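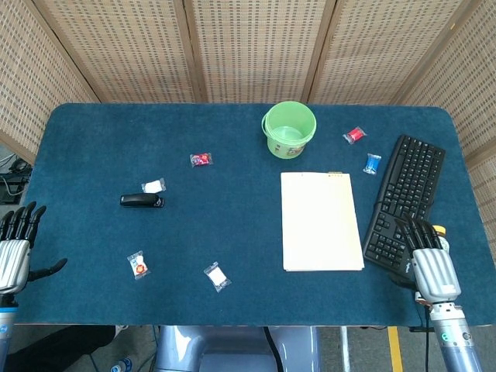

3.2 Collecting the tabletop demonstrations

All demonstrations for the tidying task were collected at our Hania site on a single table. The table is covered in dark teal-blue carpet, with a folding screen of woven tan panels standing behind it. We kept both in place for the whole collection period. An early pilot on a bare, shiny surface gave us trouble with glare in the hand segmentation step, and the carpet also keeps small items from sliding when a finger brushes them.

The robot was driven by a human operator through the Cernivance interface, which maps the operator's wrist pose and finger bend to the arm and hand. Three operators took part. Each one practiced for a full day before any of their episodes were kept. Orestis Nikolaidis wrote the task sheets and set up the table between episodes, so the operators did not choose their own starting layouts.

The object set mixes office items with small wrapped candies. The office items are a stapler, a cream-colored file folder and, in some layouts, a computer keyboard. The candies go into a light green bucket, and the stapler goes on the closed folder. We picked candies because they are light, their wrappers crinkle and shift under the fingers, and they differ in size and print. A grasp that works on a large white block often fails on a small twist-wrapped piece.

Layouts were drawn from a list of 76 starting arrangements. The folder was always put down at an angle, and the angle was changed between episodes. Candies were spread over the open carpet with gaps between them, and their number varied from one arrangement to the next. The bucket stayed near the back of the table, where both hands can reach it.

An episode was cut into segments at each release of an object. Operators pressed a foot pedal to mark a release, and a second person checked the marks afterward against the video. Where the pedal press and the video disagreed, we used the video. Failed grasps were kept if the operator recovered within 10 seconds and dropped otherwise.
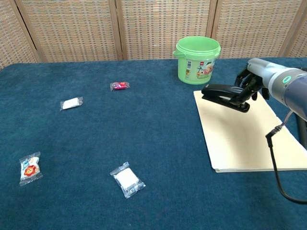 Reading time: 18 minutes

Figure 3. The stapler in the robot's hand on top of the closed folder, with the bucket at the back of the table and wrapped candies on the carpet.

The stapler segments took the most care to label. With the tool lying on its side on the folder, as in Figure 3, the fingers are still closed on its rear end and the arm hides part of the folder from view. A single image of this kind does not say whether the hand is picking the stapler up or putting it down. We therefore labeled contact and intent separately. Contact was labeled for every sampled image, while intent was labeled once per segment, from the full clip and the recorded joint positions.

The cable under the forearm was a smaller problem. In some poses it hangs across the folder, and an early version of the Groron tracker took it for part of the object. We masked the arm and the cable together from that point on — this meant relabeling the January episodes, which were the first we had collected.

Finger positions were stored at the full control rate and reduced later for training. Following the Gunn format, each segment carries a short text instruction, such as "put the stapler on the folder" or "put the white candy in the bucket." Instructions were written from the task sheet before the episode was run, and annotators changed them only when the operator had moved the wrong object.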